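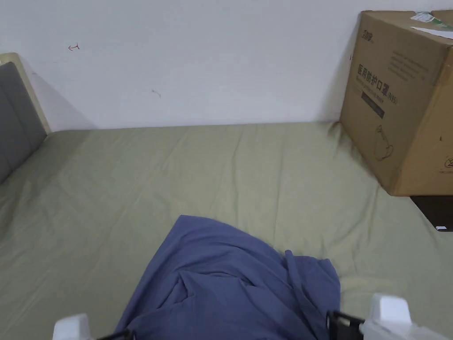

Notes for my talk, Clilska open day
Speaking time: 18 minutes, then questions

Start slowly. Wait until the people at the back have a seat.

Good afternoon. My name is Diễm Nông. In June I visited the Clilska workshop in Clavstead, on the day when they open the door to visitors. I want to tell you what I saw there and what I think it means for people like us, who have never programmed a robot in our life.

We were 19 visitors. I expected a hall with big machines behind a fence. The part I remember best was in a room with a bed. The task was to handle blue clothing on the bed with a gripper which a person holds in the hand. At Clilska they call this tool the Kalley. It has two fingers, and you close them with a trigger.

(Show with my own hand, two fingers only. Ask the audience to try it with a sleeve or a scarf. Give them one minute.)

Please notice how difficult it is to feel where the cloth ends. With your whole hand you do this without thinking. With two fingers you must decide where to pinch, and how far to lift before you let go.

The host explained the idea in simple words. A person does the work with the Kalley, and the cameras record it. Later, a program named Erdem learns from many recordings. One recording is called an episode. In the morning session they wanted 36 episodes, and 72 for the whole day.

Drink water. Next part is about the visitors' questions.
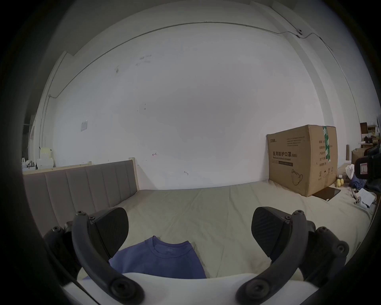 Hường Tôn asked why they do not use a clean studio with a proper table, and whether a robot that learns in one bedroom would be lost in the next one. I liked this question very much. The host answered that they change rooms often, and that a real room gives the program more to learn from than a studio does. He also admitted that they do not know yet how many rooms are enough.

Say this part without reading:
- I was allowed to try the Kalley myself
- my first fold was very bad
- the host asked me to do it again, more slowly, and to keep my other hand away

After some tries my wrist was tired. The tool is not heavy, but you hold it in front of you all the time, and you bend over the bed. I asked the operators about this and they told me they take a break every half hour.
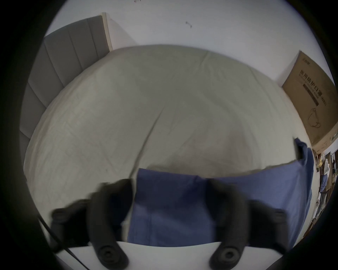

The other thing I learned is patience. Cloth never lies the same way twice. If you drop a corner, you pick it up again, and this mistake is also kept in the recording. I was surprised. I thought they would delete it. The host said that a robot must also see how a person repairs a mistake.

(If time is short, skip to the last paragraph.)

Somebody will ask about jobs. My answer: I did not see a robot which can replace a person at home. I saw people working carefully with their hands so that a machine can learn a small thing.

Thank Clilska for the invitation. Say that the sign-up list for the next visit is at the door. Questions.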